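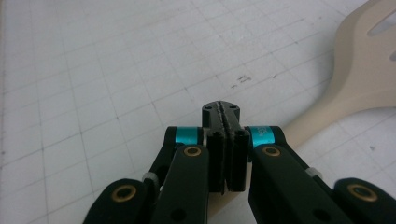 2 min read

Mared Trevor is a singer and songwriter, best known as the lead voice of the folk-soul group Kalodum. Alto. Also plays harmonium and a bit of guitar, mostly on the early recordings.

Early life

Grew up over a bakery, youngest of four. Her mother led the chapel choir and Trevor was singing in it by age seven. Piano lessons, dropped. Took up harmonium after her school got one donated and no one else wanted to play it. First paid job was a wedding, two songs, both hymns.

Kalodum

Formed with drummer Edgardo Yap and fiddle player Bláthnaid Coughlan, who had been playing together as a duo in hotel bars. Trevor answered a card in a record shop window. The first rehearsals were in Yap's garage. Bassist Preben Vídalín joined the following January, after the group had already played most of its early shows without any bass at all.

The band signed to Ninness, then a small label with one other act. Debut album Daly was recorded live to tape over seven nights. Reviews were mixed, some critics found it too quiet, but the single "Salt on the Step" got steady late-night radio play and is still the song most people know. A second album, Praltia, had strings and a fuller drum sound. Sold better. Trevor has said in interviews that she prefers the first one.

Kalodum split after the Praltia tour. Vídalín and Coughlan wanted to keep touring, Trevor did not. There was a disagreement over songwriting credits too - later settled, and the reissue of Praltia lists all four members on every track.

Solo work

Took two years off, taught voice. Came back with a solo record produced by Saoirse Brennan, mostly harmonium and voice, with Yap on drums for the last two songs. It was released on 22nd April, a Friday, and Trevor played the whole thing start to finish that night at a former cinema. Brennan also produced the follow-up EP, wich was sold only at shows for the first few months.

Style

Low, close to the mike, very little vibrato. Critics usually mention chapel singing and early soul records as the main influences. Lyrics tend to be short. Several songs repeat one verse the whole way through with small changes, a habit she picked up from hymns and work songs. She rarely plays the Kalodum material live, "Salt on the Step" being the usual exeption.

Discography

With Kalodum: Daly, Praltia
Solo: one album, one EP

See also: Kalodum, Ninness (record label), Saoirse Brennan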